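Vetness Paired Hand Grippers: Set-up and Operating Guide
Section 4. Working rules for two-gripper cloth handling 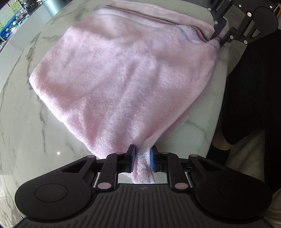

Fig. 4-1. Towel held at two points on a round table, one gripper at each.

Print this page | E-mail this page

4.1 Scope

This section applies to anyone who uses the paired hand grippers on towels, cloths and other flat textiles. Read it with Section 3 (Fitting the jaw pads) and Section 5 (Storing and sending recordings). The rules on clothing, breaks and pinch points apply at every site. The rules on grip order and tension apply to cloth only. For rigid items, use Section 6.

Where a site has its own written rules, follow the stricter of the two. The Lotbridge site rules are held by Gobnait Ó Súilleabháin and are reviewed each January.

4.2 Words used in this section

Near gripper: the gripper whose view is being checked at that moment.
Far gripper: the other one of the pair.
Tail: the cloth that hangs past the jaw pads on the gripper side.
Anchor grip: the first grip taken on the cloth. It stays closed until the second grip is secure.
Task: one complete handling of one cloth, from first touch to final release.

4.3 Before you start

1. Check that both grippers carry the same issue label. Do not mix grippers from different pairs.

2. Open and close each gripper fully five times. The jaws should meet evenly and return without sticking. If one side lags, stop and see Section 8.

3. Look at each pivot. A cap that is loose, lifted or missing means the gripper is out of use until it is repaired. Do not tape a cap in place.

4. Wipe the inner faces of the jaw pads with a dry, lint-free cloth. Towelling leaves a lot of fluff and a loaded pad will slip. Do not use spirit or solvent on the pads.

5. Clear the part of the table you will work on. Other items may stay in the room and in view, provided the cloth cannot reach them when it is fully spread.

6. Put away letters, bank cards, screens showing messages and anything else with personal details on it. Do this before recording is switched on.

7. Remove rings, bracelets and watches. Tie back long hair. Loose cuffs must be rolled or clipped above the wrist.

8. Start the recording and wait for the steady tone in both grippers. One tone only means one gripper is not recording.

CAUTION: The linkage bars close towards the central body as the jaws shut. Keep the fingers of your free hand off the bars and out of the openings in the arms at all times.

4.4 Taking the first grip

1. Bring the near gripper to the cloth with the jaws open. Approach low, with the pads on either side of the part you want.

2. Close slowly until the cloth gathers between the pads. A gathered grip holds better on thick pile than a grip on a single flat layer.

3. Leave a short tail past the pads. If there is no tail, the cloth is held only by its edge and will pull out under light tension.

4. Lift slightly and pause. If the cloth slides, set it down, open the jaws and take the grip again. Do not correct a slipping grip by squeezing harder.

Note: Hems and woven borders are firmer than the pile next to them. When a grip covers both, the pads bear mostly on the firmer part. Move the grip along so that the pads sit wholly on one or the other wherever the task allows.

4.5 Taking the second grip

1. Keep the anchor grip closed and still.

2. Bring the far gripper in from the opposite side of the cloth. The two grippers must not cross. If you find your arms crossing, release, walk round the table and begin again.

3. Take a corner if one is free. Pinch it so that a small fold stands up between the fingertips.

4. Check for a second layer. Towels often lie with one edge folded under another, and it is easy to pick up both. If the task sheet calls for a single layer, put the corner down and separate the layers first.

5. Pause with both grips closed before you move anything. This pause is used later to mark the start of the two-handed part of the task, so do not skip it.

4.6 Moving the cloth

Move both grippers at the same time and at the same pace. Take up slack gently. Small creases running out from a grip are normal and need not be removed. A hard straight line between the two grips means the cloth is too tight and one grip is likely to fail.

Keep the cloth on or just above the table unless the task sheet says to lift it. On polished tops the cloth slides easily and needs very little pull. On rough tops, lift enough to clear the surface, then lower.

Do not drag a gripper body across the table. Glossy tops show marks, and the knock can shift the camera setting.

CAUTION: Never pull cloth towards your own face or towards another person. A grip that lets go under load can throw the gripper back.

4.7 Release

1. Lower the cloth until it is fully supported.
2. Open the far gripper first, then the near gripper.
3. Draw each gripper straight back. Turning it on the way out catches loops of pile.
4. Hold both grippers clear of the cloth until the end tone sounds.

If a loop has caught in a pivot, stop the recording and put the gripper down. Free the loop by hand. Do not cut it while the gripper is closed.

4.8 People in view

Operators may be partly in view during normal work. Arms, legs and clothing are accepted. Faces are not. If a face is recorded, enter the task number in the log and mark it F. The task will be removed at the next check.

Anyone else who enters the room must be told that recording is in progress before they come near the table. No one under 16 may be recorded, even in part. Visitors who do not wish to be recorded need give no reason.

Operators may withdraw their own recordings. Write to Noémie Dhillon with the task numbers.

4.9 Limits on working time

One operator may complete no more than 58 tasks in a shift, and no more than 102 in any two shifts that follow one another. Rest for at least 4 minutes after each half hour of gripping. The rest must be away from the table with both grippers set down.

Stop at once if you have numbness, tingling or pain in the hand, wrist or forearm. Report it the same day. An operator who has reported pain does not return to the grippers until Rochelle Ruddock has signed the entry.

4.10 Tasks that must be marked

Do not delete a poor task. Mark it and carry on. Use these letters in the log:

S A grip slipped and was taken again.
L Two layers were picked up when one was wanted.
C The grippers touched each other.
F A face was recorded.
T A tone was missing at the start or the end.
X The operator stopped for any other reason. Add a short note.

A task may carry more than one letter. Slipped grips marked S are kept and used. They must not be repeated to get a cleaner version unless the task sheet asks for it.

4.11 Service

Jaw pads are changed after 3,000 closures or when the inner face is shiny, whichever comes first. Change both pads on a gripper together. Use Gradico pads of the size printed in Section 3. Pads from the older Kwon kit look alike but sit too high and stop the jaws meeting.

After each session, brush fluff out of the linkages from the pad end towards the body. Do not oil the pivots. Oil collects lint and will mark pale cloth.

Changes to this section

September 12, 2021: Section 4.5 step 4 added (second layer). Section 4.9 limits lowered. Letter T added to 4.10. Checked by İlker Taşdemir, approved by Ghislain Wong.

Next: Section 5. Storing and sending recordings

This site uses cookies to remember your language and the last section you read. Accept | Change settings

© Vetness. All rights reserved. | Contact us | Back to top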